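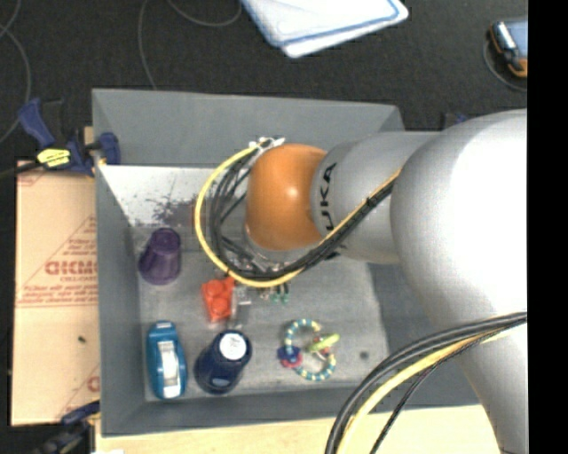 Top coat shrinking at the tips, going slightly mad
Posted by Fitriani Teoh, October 2023

I do my own nails, two coats of Firano creme and then a quick-dry top coat. By the next morning the polish has pulled back from the tips like it heard something upsetting. I've wiped the nails with remover first and I've capped the edge. Still bald at the ends. Is it me or the bottle?

Melur Sitompul
Probably the timing. Quick-dry over polish that has already half set grabs it and drags it backward. Put the top coat on while the color is still a bit tacky, with a fat bead of it so the brush floats. Cap the free edge on the color coats too, which everyone swears they do. If the bottle is down to the last third and stringy, add two drops of thinner (thinner! remover will ruin it). I switched to Rometness, which shrinks less and smells worse.

rastwood14
mine did this. i buy a new bottle and complain less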